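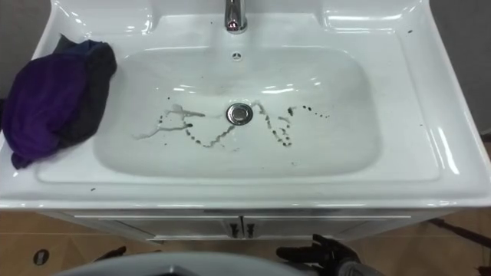
I put off buying a bathroom cleaner by subscription for ages, mostly on the grounds that it sounded like a silly thing to have a subscription for. Then we moved to Clallham, where the water is so hard you could practically build a patio with it, and within a month I had cracked and ordered the Karras Refill Kit. I've now been using it since May, long enough to have opinions, and a couple of people in the comments on my dish soap post asked for them. So, the full rundown!

First, what you get. The kit comes in a flat cardboard box that fits through our mail slot (big plus, our porch is not a place you leave things). Inside are 2 spray bottles, a strip of tablets for each, a scrubbing cloth and a little card with the directions. You drop a tablet in a bottle, fill it up with warm tap water, wait for it to stop fizzing and screw the top on. One bottle is the everyday bathroom spray and the other is the limescale one. The bottles hold 250 ml each, and I'll come back to that, because it's my main gripe.

The everyday spray is lovely. I'd describe the smell as somewhere between grapefruit and a fancy hotel lobby, and it fades after a few minutes, so you don't walk into the bathroom later and get hit in the face with it. I use it on the sink, the outside of the toilet, the tiles and the windowsill where all the shampoo bottles live. Toothpaste splatter comes off with one wipe. Hair dye does not, but I've never met a spray that could do anything about hair dye, so I'm not holding that against it. It also leaves no streaks on the mirror if you go easy on it. If you go heavy you'll be buffing for a while, ask me how I know.

It's good on soap scum too, if you let it sit. I spray the tub, brush my teeth, do my face, and then wipe. If I'm impatient and wipe straight away I get a sort of waxy smear and have to go over it again. The card says to wait one minute. I'd say give it three or four.

The limescale bottle is a more mixed story. On fresh marks it's terrific. Those chalky dots you get around the base of a faucet went in one go, and the shower door looks better than it did when we moved in. On the old stuff, though, it struggled. Our showerhead had been left to its own devices by whoever lived in the house before us, and two rounds of the Karras spray made hardly a dent. I ended up doing the thing my mother always did, which is tying a sandwich bag of white vinegar around it overnight with a rubber band. Cost me pennies and the whole bathroom smelled like a fish and chip shop. But it worked!

So I'd call the limescale spray a maintenance product. Get your bathroom clean with something stronger first and then let this one keep it that way. One warning while I'm at it: the card says to keep it off marble and other natural stone, and the print is tiny, so if you have a stone countertop please get your reading glasses out before you go wild.

Now, the bottles. They're a really nice shape, heavy enough to feel like they'll last, and the triggers haven't clogged on me yet, which is more than I can say for the Dellwood ones I had before (both dead by Christmas, one of them leaked all over the inside of the vanity). But they are small! I get through the everyday one in a week and a half, and there are only so many times I want to stand at the sink waiting for a tablet to fizz. You can't put two tablets in a bigger bottle of your own either, or at least the card tells you not to, though I'll admit I've tried it with an old plant mister and it seemed fine. I would happily pay extra for a full-size version.

The cloth I could take or leave. It's a waffle weave on one side and a scratchier mesh on the other, and the mesh side is great for the tub, but it sheds a bit of lint in the first few washes. I've gone back to my stack of cut-up old towels for most jobs. The cloth now lives under the kitchen sink and does the stove.

A word on the subscription itself, as that's what put me off in the first place. You choose how often the refills come and you can skip a delivery from your account page. I skipped one in the summer and it took me less than a minute. What I didn't love is that the default is set to monthly, and with a small household you'd be drowning in tablets. Change it when you order. I have mine set to every other month and that's plenty, even with my habit of spraying everything in sight.

I had to contact customer service once. One of my tablet strips arrived with the seal open on three of the pockets, and the tablets had gone to crumbs. I sent a message on a Wednesday night and had a reply waiting the next morning, with a new strip on its way and no fuss about sending the old one back. (I used the crumbs anyway. They fizz just the same, you just have to be quick getting them into the bottle.)

How does it stack up against the others? I've tried two. Dellwood is cheaper and the scent is nicer if you like lavender, but see above about those triggers. Clirnport makes a concentrate you measure out with the cap, and it's the strongest of the bunch on really grimy stuff, so that's the one I'd send you toward if you've just taken over somebody else's bathroom. It's messy to pour, though, and the bottle gets sticky down one side no matter how careful I am. For day to day, Karras wins for me because it's so little bother. I keep the tablets in a jar on the shelf and even the teenagers have managed to refill a bottle without being asked. Twice!

If I were scoring it, the everyday spray gets a nine, the limescale one a six, and the cloth a five on a good day. I'm keeping the subscription going for now. Next up I'm testing their toilet tablets, and if anyone has already used them in a hard water area, tell me in the comments whether they leave a ring, because mine arrive next week and I'm nervous about the blue ones.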